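Home Help Board > Furniture and Fabrics > Cleaning

Getting crumbs and a stale smell out of a grey fabric couch

Posted by Jendeo, 2020-06-13
2,074 views

We have a grey fabric couch that came with us from the last place. It's a woven cover with little flecks through it, so it hides most things, but it has started to smell a bit stale when you sit down, mostly along the line where the back cushion meets the seat. I vacuumed the top in March and it looked fine afterwards. The smell came back after a few weeks.

The tag says W on one line and "do not remove covers for washing" on the next. The back cushion lifts away but the seat doesn't come off the base. We also have a mustard yellow cushion that lives at one end, and I'm worried about the colour running onto the grey if I get anything damp.
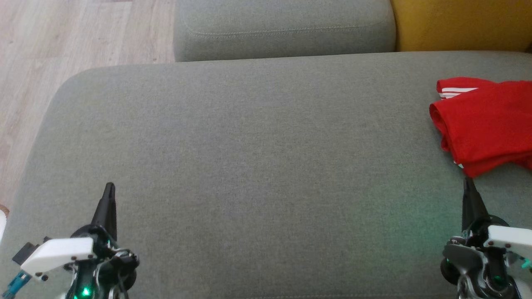
I don't own a carpet machine and I'd like to avoid hiring one. There are floorboards underneath, so drips are a concern too. What order would you do this in, and how long does it need before we can sit on it again?

Tshabalala
Member, 400 posts

W means a water-based cleaner is okay. It doesn't mean you can soak it. I have done two couches like yours and the job takes a morning plus drying time.

Take the yellow cushion right away and put it in another room. Test it separately if you want to clean it: damp white cloth, press for a minute on the underside, see if any yellow comes off. If it does, leave it for a dry cleaner.

Pull the back cushion forward and vacuum the gap with the crevice tool. Go along it twice, once with the nozzle pointed at the back and once pointed down. Most of the smell in ours was coming from crumbs packed in there. Then do the whole seat with the upholstery head, including the rounded front corners and down the side to the floor. Run the nozzle along the stitching on the back cushion as well, as dust sits in the seam.

Next, bicarb soda. Shake it through a sieve so it goes on thin, rub it in lightly with a dry hand, and leave it overnight. Vacuum it off slowly. On a woven fabric you'll need to go over it in both directions or you will be seeing white in the weave for a week.

Only do the wet part if it still smells. A teaspoon of wool wash in a litre of warm water, cloth wrung out hard, wipe the whole seat from seam to seam. If you do one patch you can end up with a ring. Then go over it with a second cloth and plain water. Old towels on the floorboards along the front.

Drying: ours took 22 hours with a fan on it and the windows open. Stand the back cushion on its end so air gets at both sides.

Hesorura

Just get it steam cleaned. My brother in law paid for that and it came up like new.

Joltton
Member

Agree with most of what Tshabalala wrote. I'd go easy on the bicarb though. I used half a box and it got down the gap and into the base, and it was a pain to get out. Lay a strip of old sheet along the gap first and tuck it in, then lift the whole thing out with the powder on it when you're done.

Check under the couch too. Mine had a sour smell that I blamed on the cushions for months, and it was a spilled drink that had dried on the boards behind the back leg. It took a minute to wipe up.

If your back cushion has a zip, don't be tempted to wash the cover by itself. I did that on a cold wash and it shrank enough that the insert bulged at the corners.

Jendeo

Thanks all. No zip on ours that I can find. I'll do the vacuuming and bicarb this weekend with the sheet in the gap, and look underneath while I'm there. Will hold off on the wet clean until I know whether it still needs it.

Tshabalala

Good plan. Empty the vacuum before you start on the powder, and again after. It clogs the filter quickly.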